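Holding loose parts while a machine is stripped down — what do you all use?
Molis Hardware Board > Workshop and benches

fenholm_bench
Posted March 3, 2026
We do a fair number of old office desktops at Fenholm and I'm fed up with parts trays. Things slide about and get stacked on each other. I'm moving over to an upright board, with a holder for each part.

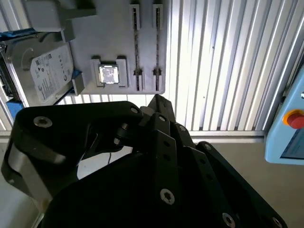

Hard disks are the awkward ones for me. They're heavy next to everything else, so friction won't do it and the bracket has to take the weight. The drive on this board sits in a blue bracket with a grey clamp block over the top edge, and the label is left facing out, so you can check it without taking the drive down. The processor holder only grips at the edges. I'd like opinions before I make 15 more of these.

tincup
Seems like a lot of plastic to replace an egg box. I've used anti-static bags and a marker pen for years and haven't lost a stick of memory yet.

fenholm_bench
Bags are fine for storage. For parts going back in the same afternoon I'd sooner have them out where I can see them. Same sort of board, from another angle:
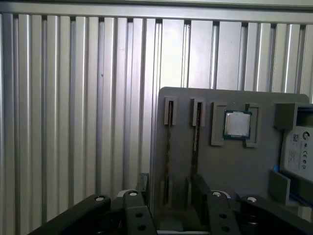 Processor between its two grey brackets, narrow slot holders to the left.

oldsolder
I'm with tincup on memory but not on processors. A bag lets the chip slide about and you end up with thumbprints on the spreader. Edge brackets are better. What's the machine?

fenholm_bench
A Dell tower. I do the processor first and memory after.

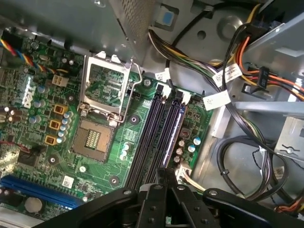 Dell board, socket open, lever up.

quietfan7
Please don't leave a socket open like that any longer than you have to. I had a screw drop into one in February and it bent 7 pins. I got them straight with a needle but I wouldn't want to do it again. Plastic cover on, or plate down.

tincup
Agreed on that one. Cover goes on the second the chip comes out.

fenholm_bench
Fair point, I'll add a peg for the cover. The other thing I changed was where the board goes. It used to be behind me, and turning round with a part in my hand was asking for trouble.

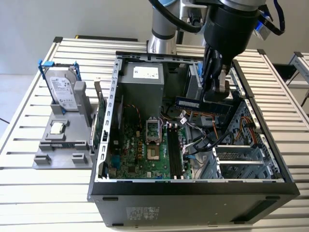

Now it's on the left of the case, with the tower flat on its side, so parts only travel a short way. Bench height matters too — mine was too low for years and my back knew about it.

oldsolder
Left is no good if you're left-handed. I'd make it so it can go either side.

quietfan7
How wide are your memory slots? I printed the Sampaio ones and they were tight enough to scrape the edge of the stick.

fenholm_bench
I'll measure them tomorrow and post the sizes.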